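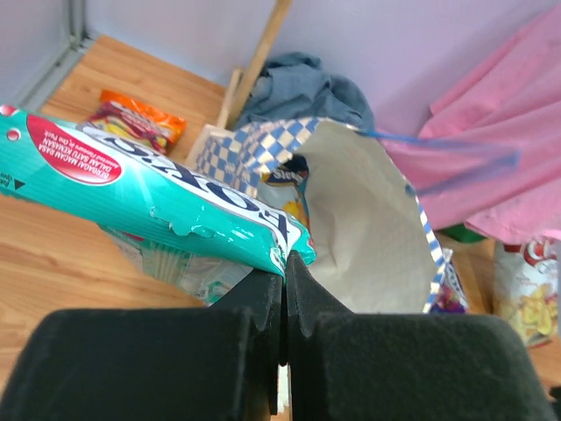 Prornden, November

Handout 7: Reading a package before you buy

Course: Household Buying and Storage
Instructor: Oana Tănase

Last session covered unit prices. This one covers the words on the package. Bring one empty wrapper from home to class.

Printed text falls into two groups. The first is there to sell: brand name, flavor words, slogans. The second is there to inform: net weight, ingredients, storage advice, date. Sellers choose the size and color of the first group freely. The second group is usually small and on the back or along a seam.

Ingredients are listed by weight, largest first. If sugar appears under two or three names, add them together in your head before judging the order.

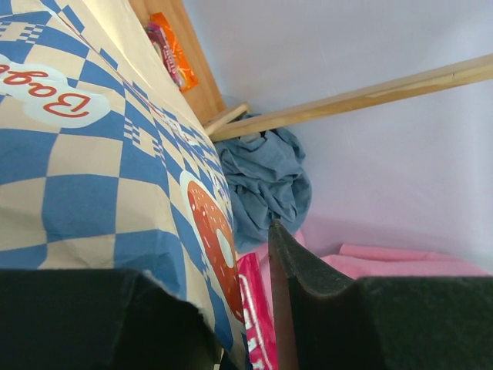
Halliday Annex, Prornden – November

Notes from the second hour

Paper bags from a bakery counter often carry little beyond a name or a drawing. Write the purchase date on the bag yourself. Bread kept at room temperature should be closed up once it has cooled. For longer storage, slice it and freeze it the same day.

"Best before" is about quality. "Use by" is about safety. Students mix these up every term, and it costs 10 points on the quiz.

Exercise A. Compare a 50 g pack with a 90 g pack of the same food. Work out the price per gram for each.

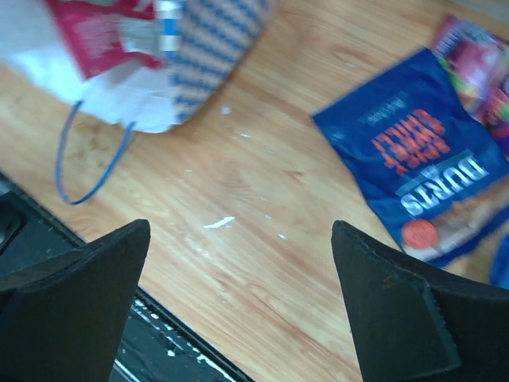
Exercise B. Keep a list of what you throw away for 27 days. Note the item, the date on it, and why it went. Fiachra Lenihan has blank sheets at the front desk.

Next time we start on textiles: care labels, folding, and hanging. Read the Turngate leaflet, first half only.

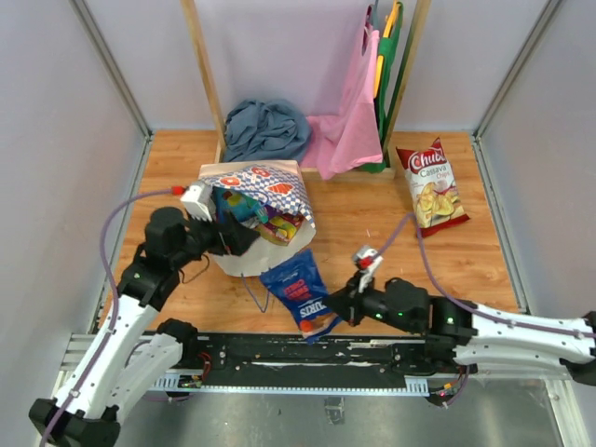

Pink garment on a wooden rack, with a crumpled heap of blue cloth beside it.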